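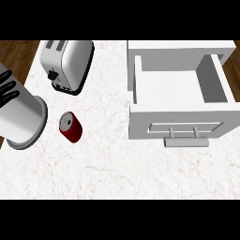 Fekberg Kitchen Arm - three-finger hand, simulation pack included
Supplied by Talpur

IMPORTANT - read before you order or update
Units and sim packs on controller release 4 have a fault in the drawer routine. With a drawer left open the arm can carry on its sweep at counter height and catch the drawer front or the handle. On real arms this has bent a finger. In the sim it just shows as a contact error, easy to miss in the log.

What to do now
Stop using the open/close drawer routine. Everything else (reach, lift, place on counter) is fine to run.
Keep hands and faces out of reach while the arm is powered, guard or no guard.
Check all three fingers for play at the base. Any wobble - switch off, email us.
Don't roll back to release 3, it has its own problem with the stop button delay.

Fix
Patch is with Venanov for testing. Akinyi Makokha's team there got the fault in 53 of 600 sim runs, nearly all with the drawer fully out and something else on the counter, a can or a toaster. Patched runs so far are clean but they havent finished. Expected in March. We'll post it on this page.

What's in the box
Arm, white, left or right mount
Three-finger hand, black
Wall plate and bolts
Stop button on a 2 m lead
Sim pack: marble counter kitchen with toaster, drink can, drawer cabinet

Spare finger set: £73, free if yours was damaged by this fault. Send a photo of the damage and your serial number. Allow around a week, stock is low.

Returns
Full refund on unopened units. Opened ones, talk to Firouzeh Jalali on the returns desk first, some can be patched on site and its quicker.

Ordering is still open for the sim pack on its own. Arms are on hold untill the patch is out - existing orders keep thier place in the queue.

Faults and safety reports: Fredy Bedoya, support desk, phones on till 5pm.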